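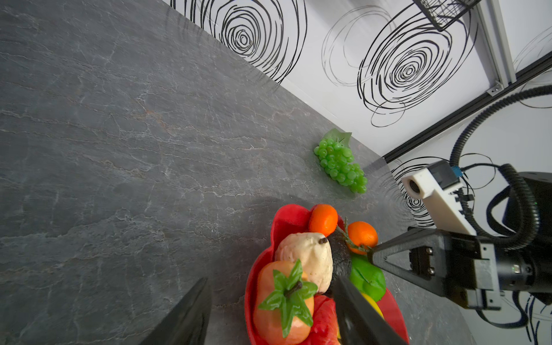
Grey marble countertop and the wall with black swirls, kitchen side.

September
Reported by Mirjana Radonjić

Problem: the wireless signal in the kitchen drops every evening. The router is a Pela, standing in the hallway cupboard. In the living room I get a good connection all day. In the kitchen it is good until dinner time, and then the radio stops and the tablet says there is no internet.

What I tried before writing:
I restarted the router two times. I changed the channel from automatic to 6, then to 11. On 11 it was better for one evening only. I moved the router to a higher shelf in the same cupboard. No difference that I could notice.

Measured with the Brikerov app, standing beside the counter: 70 in the morning, 31 at 7 pm. The app calls this number "link quality" and I am not sure if it is a percentage.

Reply from Elvira Espinoza, support
Thank you for the clear notes, Mirjana. The number is a percentage, yes. Could you tell me what else is switched on in the evening, on both sides of the kitchen wall? Please also check if your router has one network name or two. If there are two, write down which one the tablet is using when it stops.

Mirjana Radonjić
There are two names. The tablet uses the one that ends with 5G. Behind the wall is the apartment of the Obradović family. I asked them and they have a new router, which they put in their hallway. They are at work during the day but they told me it stays on all the time, so I do not know if it can be the reason.

In the evening we use the microwave and close the cupboard door. In the day the door is usually open, I have only now thought about this.

Elvira Espinoza
Please leave the cupboard door open tonight and measure again at the same time. What is the door made of?

Mirjana Radonjić
The door is metal, painted white. With the door open I have 70 at 7 pm, the same as in the morning. With the door closed it went to 30. I repeated it three times. The microwave changes nothing on the 5G name.

Elvira Espinoza
Then it is the door. I suggest to place the router on top of the cupboard, outside. Is your network cable long enough?

Mirjana Radonjić
It is too short by the length of my arm. I ordered a longer one from Urkamine and it should come next week. Until then the door stays open. Please keep the ticket open also, I will write when the cable is here.

Status: waiting for customer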